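Course materials > Service Robotics > Unit 5: Buying in simulation
Print | E-mail this page
16 July 2020, by Iman Shawky

Unit 5 handout: assessing a room simulation package

The product for this unit is Plusance Rooms, a simulation package sold by Stergiou. It supplies furnished rooms in which a household robot can be tried before any hardware is bought. The basic licence covers 20 rooms and costs 4000 a year for a teaching department. Extra rooms are sold singly.

Read the supplier's leaflet first. It says the rooms are "ready for handling work". Your job is to decide what that means for the Dritadstead project, where the robot has to reach small household items on furniture of ordinary height.

Both views come from the same simulated room. 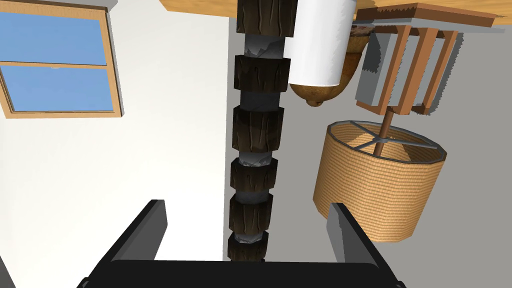
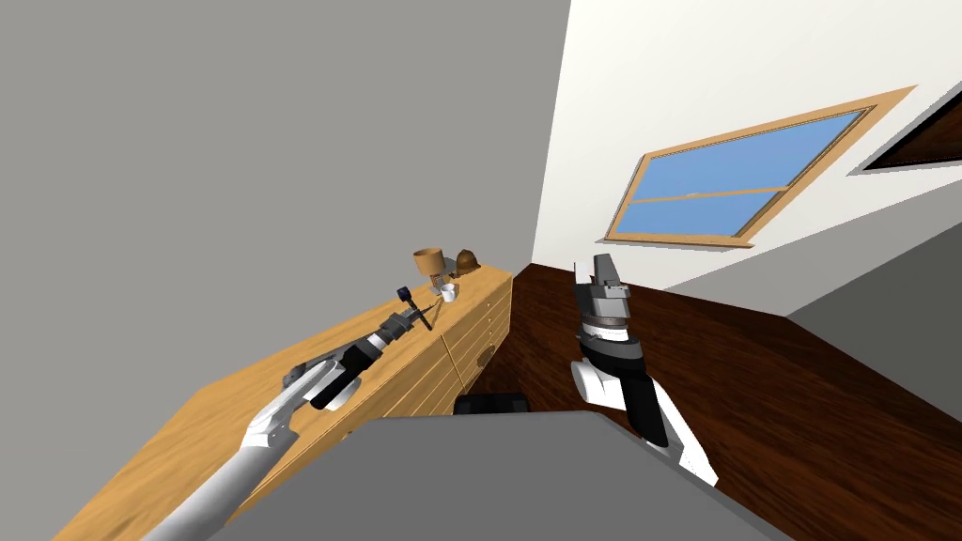
Iman Shawky

Start with the gripper view. The open fingers take up the bottom of it, and the woven lampshade is partly hidden by one of them. Note how much of a target you could lose this way as the gripper closes in.

The wider view has both arms in it, one reaching over the dresser and the other upright with an empty gripper. Use it to judge reach. The white cup is near the edge of the dresser top and the tan cup is further back, so they make a fair pair for comparison.

Points to cover in your report:

- whether contact between gripper and object can be logged
- whether furniture can be moved or resized by the user
- how long a room takes to load on the lab machines (Mireille Issa measured roughly 50 seconds)
- what support is included in the licence

Surface finish is a minor matter here. Give it one paragraph at most.

Reports go to Selina Frei in room 123. Groups using the Stundton licence should say so on the first page, as their version has fewer rooms.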